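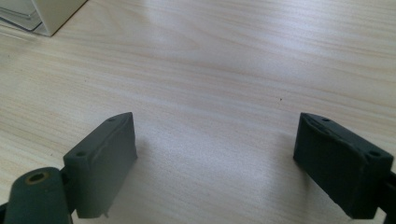

Storing and repairing books at home

Paperbacks

Stand them upright, snug but not jammed. A finger should fit between the row and the side of the case. Glued spines lean within a few months if the row is slack.

Large-format hardbacks

Anything taller than the shelf clearance goes flat, spine outward, no more than four to a pile. Heavy photographic volumes (space, aviation, atlases) pull away from their cases when stored upright. My copy of the Goel lunar atlas runs to 456 pages and has lain flat for 11 years -- the hinges are still tight.

Dust jackets

Cut the polyester film 14 mm taller than the jacket. Fold the excess along the top edge, crease with a bone folder, and tape film to film only. Tape on the paper will discolour it.

Loose pages

Run a thin line of PVA down the inner edge with a brush. Seat the page, put waxed paper on both sides, close the book and weight it overnight. Hot glue goes brittle and should not be used.

Musty smell

Seal the book in a tub with an open tray of baking soda for a week. Fan the pages every second day. Keep the soda off the paper.

Orlando Puma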